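Dendness tabletop arm kit: worth it for tray and bottle work?
Print this thread | E-mail this thread
Posted in March by benchtop_ray
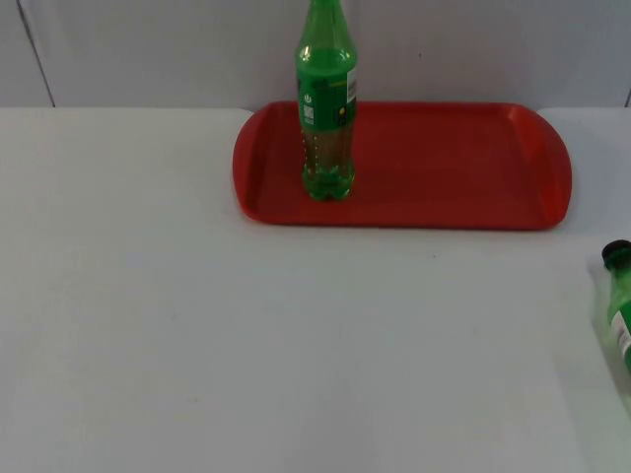

1. First post: what I've been doing with it

benchtop_ray wrote:
OK, so I finally bit on the Dendness kit after going back and forth all winter. Paid $1,266 with the basic fingers and the overhead camera mount. My whole use case is bottles on and off a cafeteria tray, on a white table, so that's all I've been throwing at it. Green plastic soda bottle, red tray, pushed back near the wall.

Good stuff first! Setup was one evening. The teach mode is super friendly, you just drag the arm around and save points. It finds the tray pretty much every time, I guess because that red is so loud against the table.

The bottle is where I'm struggling. It's see-through at the neck and again under the label, so the red of the tray comes right through the bottom part and the software gets confused about where the bottle stops. And it puts the grab point on the label one try and up on the shoulder the next. Anybody else running clear plastic on this thing?

2. Reply

kelp_and_solder wrote:
Yep, had the same headache. Turn off auto grab height and type in your own. Mine's been fine with the label as the target, it's the only part of a soda bottle that isn't shiny or see-through. Also try a plain dark tray. I know red looks great to us but you're getting a muddy brown-green under the label and the kit doesn't know what to do with that.

3. Reply

mo_in_the_garage wrote:
I'm gonna disagree with the love for this kit. For $1,266 I want it to handle a soda bottle out of the box without me shopping for trays. I sent mine back and went with the Wanex. Yes it's $3,579, yes that hurt, but I do clear bottles all day and I don't babysit it.

4. Reply

kelp_and_solder wrote:
That's almost three times the money, mo. For that I'll type in a grab height lol

5. Reply

mo_in_the_garage wrote:
Fair, but how many evenings have you put into yours? I had two good weekends of tinkering in me and then I was done.

6. Reply

tapwater99 wrote:
Has anyone tried the Kirui soft fingers on the Dendness? Getico carries them and says they fit with an adapter plate. I'm less worried about the camera and more about squeezing an empty bottle flat, which mine does constantly. Full ones are OK.

7. Reply

benchtop_ray wrote:
kelp, typed in a height at the middle of the label and it's a LOT better, thank you! Still gets weird when a second bottle is over by the right side of the table past the tray, especially if it's tipped. It wants to go for that one's black cap. Is there a way to fence off part of the table?

8. Reply

kelp_and_solder wrote:
Workspace menu, then zones. Draw the box tight to the tray and leave a little room for the rims at the ends. You have to restart the app before it sticks, which drives me nuts.

9. Reply

mo_in_the_garage wrote:
Restart the app. I rest my case :)

10. Reply

tapwater99 wrote:
Ordered the Kirui fingers. Getico says 3 weeks on the adapter plate, so I'll post again when it's all bolted on.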